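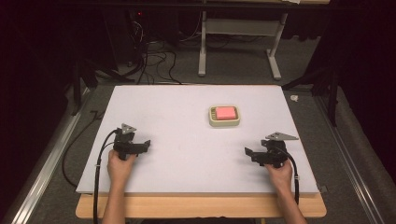
Which edition of the Plesier sonatas should the Institute perform from? The 1,203-bar manuscript held at Usthorpe, as copied by the composer's sister, with the printed edition consulted only where the manuscript is illegible.

So read the opening paragraph of the memorandum which Tuulikki Mäkelä, Director of Performance, circulated to the members of the Drarnlow Institute for Early Keyboard Music in May. It was the fourth memorandum on the matter. The previous three had reached the opposite conclusion.

Members were reminded that the recording sessions had been booked, that the Sjöberg fortepiano had been tuned to the lower pitch, and that further correspondence on the slow movement of the second sonata would be received but not answered.

Hussam Bataineh, who was to play, read the memorandum twice and placed it inside the lid of the piano bench with the others. He then wrote to the Director, in accordance with the procedure for artists under contract, requesting a ruling on bar 621. In the printed edition the bar contained a full chord, marked to be held. In the manuscript it contained a rest.

The Director referred the question to the Librarian. Venla Koskela replied within the day. The rest, she reported, was in the sister's hand and in the same ink as the bars on either side of it. There was no erasure. The printer had supplied the chord, presumably in the belief that a page had been badly copied. She attached a note on the paper, which was of good quality, and asked that the manuscript be returned to the cabinet before the heating was turned on.

"The Institute's position is therefore that the bar is silent," the Director wrote.

Mr. Bataineh acknowledged receipt.

The session began at 10 in the small hall. Raghavendra Kurup, engineer, had set his microphones lower than was customary, the Sjöberg being a quiet instrument with a shallow case. The first sonata was completed before lunch. The second was begun at two o'clock, and by four there existed 14 takes of the slow movement, each of which had been stopped by the pianist at the same place.

"Is there a fault with the instrument?" asked Mr. Kurup over the speaker.

"There is no fault with the instrument."

"Then I have to put something on the sheet."

Mr. Bataineh considered this. He said that he had played the chord since he was nine years old. His teacher had played it, and had told him it was the reason for the whole movement. He could lift his hands, as directed, but he found that he could still hear it, and he was concerned that the microphones could as well.

Mr. Kurup said that they could not. After a moment he asked whether the pianist would like the lights down.

The fifteenth take was not stopped. At the bar in question the hall was silent for the length of one slow measure, in which could be heard the settling of the wooden action and, very faintly, a man breathing in. The movement then continued to its end.

The Director attended the playback. She asked that the breath be removed. Ms. Koskela, who had come to collect the manuscript, asked to hear the passage again, and then a second time, with the score open on her knees.

"It is written as a rest," she said. "I believe he has observed it."

The Director signed the sheet. The breath appears on the finished recording, at the beginning of the bar, and is not mentioned in the notes.

Drarnlow Quarterly | Contact the editors | © The authors | Back to top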